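Depuis le dernier billet, j'ai refait l'entraînement complet avec la moitié des démonstrations en moins. Le résultat mérite d'être noté avant que j'oublie les réglages.

Rappel du contexte pour ceux qui suivent Pravow de loin : on apprend une politique de manipulation par imitation, à partir d'enregistrements faits avec une pince tenue à la main. Le corpus brut compte 3 763 épisodes, presque tous filmés dans des chambres et des pièces à vivre. Ma question était de savoir si la diversité des lieux compte davantage que le volume, à architecture constante.

Protocole. J'ai tiré deux sous-ensembles de 1 260 épisodes. Le premier, que j'appelle « dense », vient d'un petit nombre de pièces, avec beaucoup de répétitions par pièce. Le second, « étalé », couvre 140 pièces. Même encodeur visuel, même horizon d'action, même nombre de pas de gradient. L'évaluation se fait sur des pièces absentes des deux tirages, avec 101 essais par politique. Les positions initiales sont fixées à l'avance et communes aux deux, ce qui permet de comparer essai par essai.

Le point qui m'a pris le plus de temps est le filtrage. La trajectoire de la pince est reconstruite par odométrie visuelle, et les grandes surfaces claires (draps, couettes, murs unis) donnent peu de points d'accroche. J'avais écrit un premier filtre fondé sur le nombre moyen de points suivis par épisode. Mauvais critère : il gardait des séquences correctes en moyenne mais perdues pendant la saisie, c'est-à-dire au moment qui importe. Je filtre maintenant sur le minimum glissant. 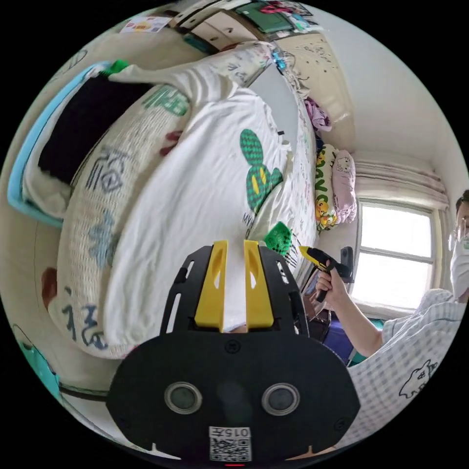 Noswood, février

Les chambres sont le cas que je regarde de plus près. Une couette blanche avec un motif imprimé vert, une natte roulée, des oreillers à personnages : le fond est chargé par endroits et presque vide à d'autres, et la qualité du suivi dépend de ce que la caméra a devant elle. S'y ajoute la présence d'une autre personne dans le champ, un bras tendu au-dessus du lit avec un outil jaune et noir. Pour l'odométrie, un bras est un objet mobile qui occupe une part non négligeable des points. Je le masque avant l'estimation de pose, mais je le laisse dans les images données à la politique.

Les deux doigts jaunes posent un problème plus discret. Ils sont toujours au même endroit de l'image quand la pince a la même ouverture, donc l'encodeur apprend très vite à lire l'ouverture sur eux. J'ai essayé de les masquer aussi. Les deux politiques se dégradent, la dense plus que l'étalée. Je les ai remis.

Résultats. La politique étalée passe devant sur les pièces nouvelles, et l'écart se concentre sur la phase d'approche. Une fois la pince au contact, je ne vois pas de différence que j'oserais défendre. Sur les pièces du tirage dense, l'ordre s'inverse, comme attendu. Entraînée sur le corpus entier, la politique fait à peine mieux que l'étalée en pièce nouvelle — ce qui me fait penser que les répétitions supplémentaires ne servent presque plus à rien au-delà d'un certain seuil. Je n'ai pas mesuré ce seuil.

Réserves. Une seule graine par configuration, ce qui est insuffisant. Les objets ne sont pas équilibrés entre les deux tirages : l'étalé contient plus d'objets souples, vêtements surtout, et une partie du gain pourrait venir de là. Enfin, le succès est jugé par moi, sur vidéo, sans second annotateur.

Prochaine étape : refaire le tirage avec contrainte sur les catégories d'objets et trois graines. Les scripts de filtrage sont dans le dépôt Fistach, branche principale — attention, le paramètre de fenêtre du minimum glissant a changé de nom et les anciens fichiers de configuration échouent sans message d'erreur.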